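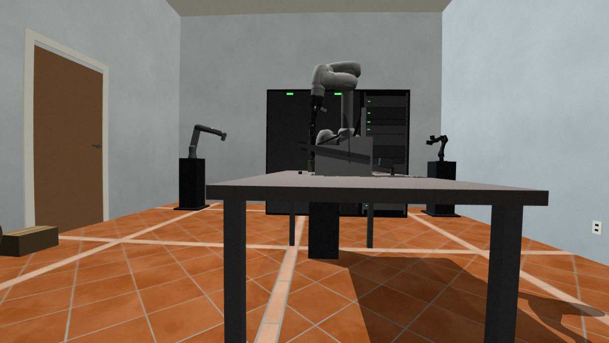 Terracotta floor tile is a flat tile of fired clay, used to cover the floors of houses, courtyards and public buildings. The name comes from Italian words meaning "baked earth." The color ranges from pale orange to deep red-brown and depends mostly on the iron in the clay and the heat of the kiln.

Making and sizes

Clay is dug, mixed with water and pressed into a wooden or steel mold. The raw tiles are left to dry before firing, as damp clay can crack in the kiln. Handmade tiles vary a little in thickness, and layers usually sort them before work begins. At the Porkari works near Gorley, the standard tile was 20 centimeters square, and drying took 6 days in summer. The works also sold a six-sided tile — known locally as the Wunis — for halls and porches.

Laying

Older floors were set in a thick bed of sand and lime. Modern floors are usually laid on a flat concrete base with cement-based adhesive. Joints are wider than with machine-made tile to allow for uneven edges. Unglazed tile soaks up water and oil, so it is normally sealed before grouting and again afterward.

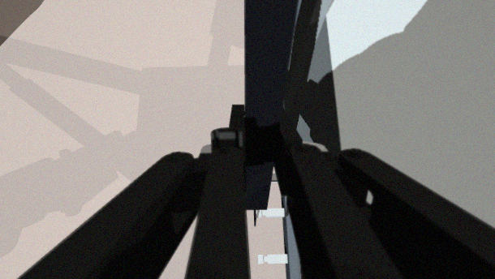
Gudrun Lie disagrees with sealing old floors at all, arguing that a lime-bedded floor needs to let moisture out through the tile and that a modern coating traps it — often showing up as white salt marks a winter later. She recommends plain soap and water, repeated until the surface dulls evenly. Idun Hedlund accepts this for ground floors but not for kitchens, where grease stains are hard to remove.

Repair

Cracked tiles are cut out with a chisel, working from the middle toward the joints. Replacements are often taken from under cupboards in the same house, where the color has changed less. A survey of Gorley houses listed 59 original floors, 4 of them with the Wunis pattern.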